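Shared tabletop rules for two-arm robot cells published after a year of trials

June 12, 2022

Anyone who has tried to repeat another lab's robot test will know the feeling – the arm is the same, the objects are the same, and yet the numbers refuse to line up, and after an afternoon of head-scratching you discover that the other team had been setting things down a hand's width farther from the base. A new set of working rules from Protow, put together with the robot groups at Sarkness and Nurthorpe, is meant to spare people that afternoon, and we are very glad to see it out in the world.

The document is called the Protow Tabletop Practice, and it runs to 43 pages, a good many of them filled with forms you can copy. It deals with small benches where one or two arms pick up, move and hand over everyday objects. The groups tried out the draft over 2100 logged sessions, and the final wording was settled in May at a meeting hosted by Bergmann, the bench and fixture maker, at its training center.

Much of the advice is homely stuff, and all the better for it. Cover the table in plain paper that can be replaced when it tears. Mark out a grid in tape that contrasts with the paper, give every cell a name, and write down the cell where each object starts. If an object starts on a line, say so, and say which line. Choose things that anyone can buy in a store, and note the brand and any printing on them, so that a lab on the other side of the country can put together the same kit without a long string of emails.

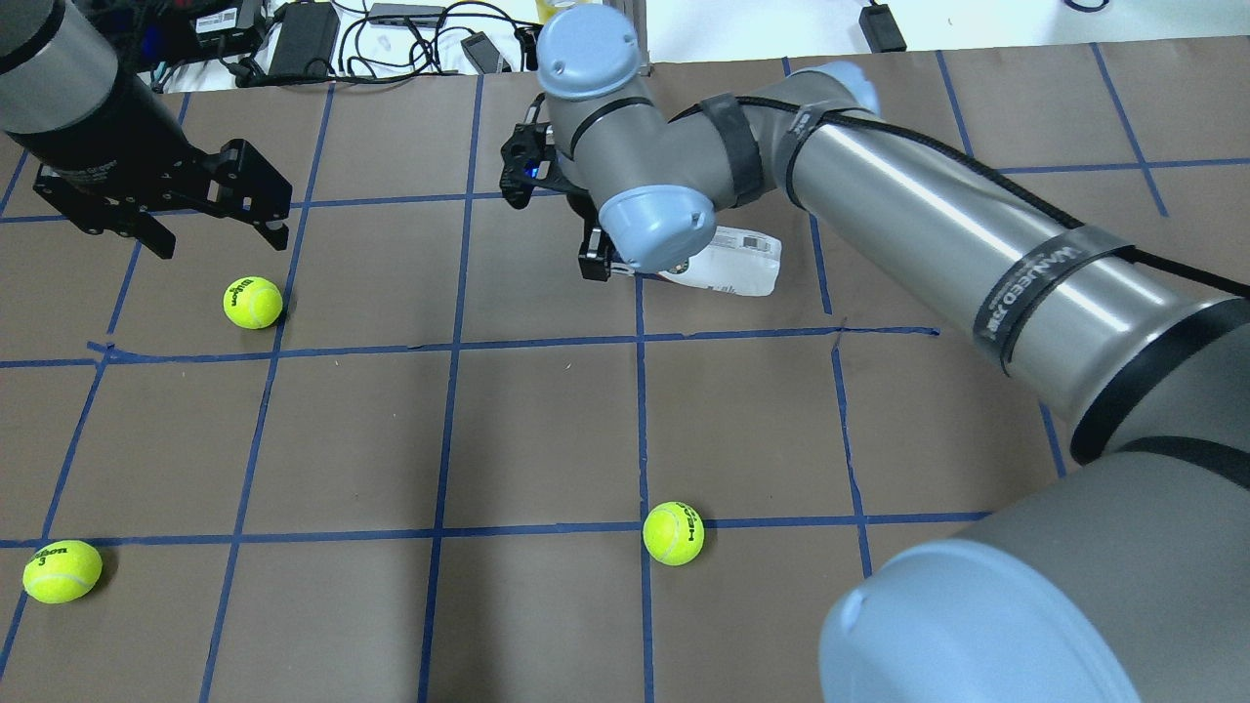
The part that drew the most comments from readers of the draft is the one on sharing space. Where two arms can reach the same cell, the rules ask the operator to decide before the run which arm has first call on it, and to write that on the run sheet. The other arm must wait outside the cell until the first has let go and backed away. Speed in shared cells is capped at 300 millimeters per second while people are within reach, and the stop button has to be tested at the start of every shift.

There is a chapter on cables too, longer than you might expect, and we would urge people not to skip it. Nurthorpe went back through its own notes and found 627 interrupted runs, with snagged or loosened cables the most common cause by a wide margin. The rules call for a look along the whole length of each arm before power-up, with the joints moved slowly through their range, and for power supplies to be kept off the marked work area.

Labs can follow the rules in full or take them up a chapter at a time, as Sarkness did with its older benches. Copies are free from Protow, and comments for the next edition are welcome from shops and schools as well as research groups – the people who tape the tables usually have the best suggestions.

Related items
Bergmann adds bench safety course to its training calendar
Writing a run sheet that the next shift can read
Nurthorpe opens its gripper test notes to other labs
Stop buttons: where to put them and how often to test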